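Venue Operations > Reopening > Checklists

Search this site Enter keyword

TOSTIA LOUNGE AND DINING ROOM
Pre-Opening Safety Inspection Checklist, with Inspector Comments

Prepared by Rashidi Venue Compliance for the operator, Pluvska Hospitality. The premises have been closed to the public since March. Items marked OPEN must be cleared before guests are admitted. Items marked NOTED may be completed after opening.

SECTION A. EXITS AND OCCUPANCY

A1. Occupancy notice posted at main entrance. OPEN
Comment: The posted notice shows the former floor plan. The approved limit for the lounge is 84 persons, staff included. A corrected notice must be displayed at eye level.

A2. Exit doors open fully without a key. PASS

A3. Exit signs lit on normal and backup power. OPEN
Comment: The sign by the service corridor went dark when power was switched to backup. Replace the battery and repeat the test with the inspector present.

A4. Aisles kept clear during service. NOTED
Comment: The operator shall mark the seating plan and keep a copy at the host stand. Furniture may not be moved into an exit route for private events.

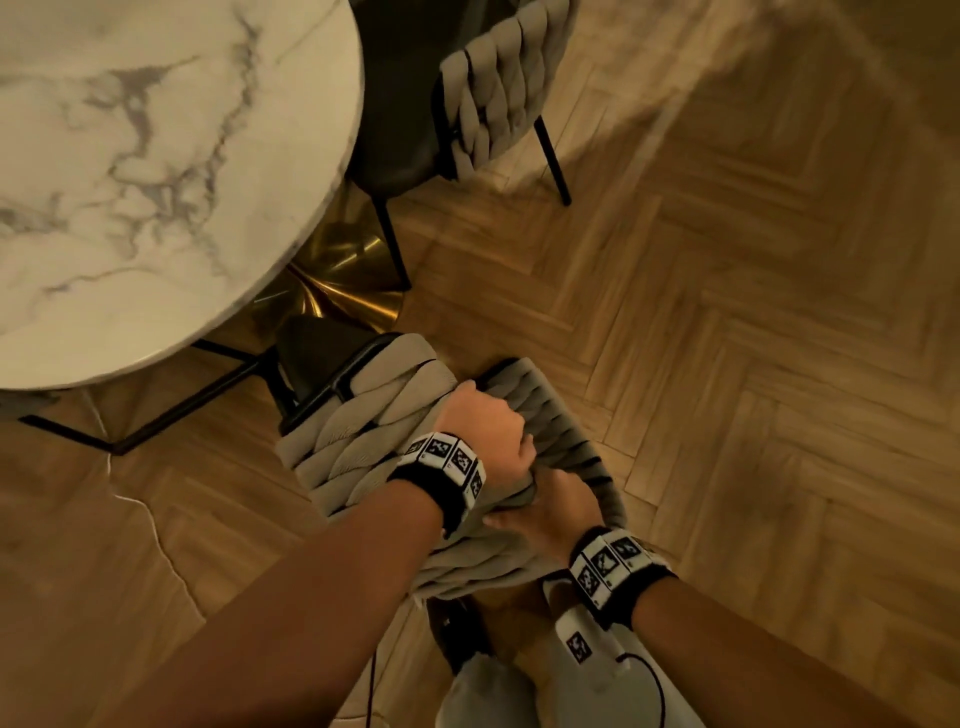
A5. Door staff trained in head counts. OPEN
Comment: Training records were supplied for two of the five door staff. The remaining records are to be sent to Rashidi before the opening night.

SECTION B. FIRE AND ELECTRICAL

B1. Extinguishers in place and in date. PASS

B2. Kitchen hood system serviced. PASS
Comment: Service was carried out by Onley. The certificate is on file.

B3. Stage and DJ booth wiring. OPEN
Comment: Extension cords may not serve as permanent wiring. A licensed electrician must install fixed outlets at the booth.

B4. Sound system cutoff linked to fire alarm. PASS
Comment: Music stopped and house lights came up on both tests.

B5. Curtains, blinds and wall coverings. NOTED
Comment: Flame-resistance papers are to be kept in the site binder for all window and wall fabrics.

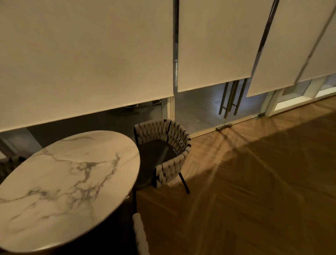 Cream roller blinds, glass wall and door.

SECTION C. BAR, RESTROOMS AND GENERAL

C1. Non-slip mats behind bar. PASS

C2. First aid kit stocked and signed. OPEN
Comment: The kit has no burn dressings. The inspection card is unsigned.

C3. Restroom emergency lighting. PASS

C4. Incident log available. NOTED
Comment: A new log is to be started on opening night. Entries must be completed within 24 hours of any injury, removal of a guest or call to emergency services.

RESULT: Not approved for opening. A second visit will be arranged when the operator confirms in writing that all OPEN items have been addressed.

We use cookies to improve your visit. Accept Manage settings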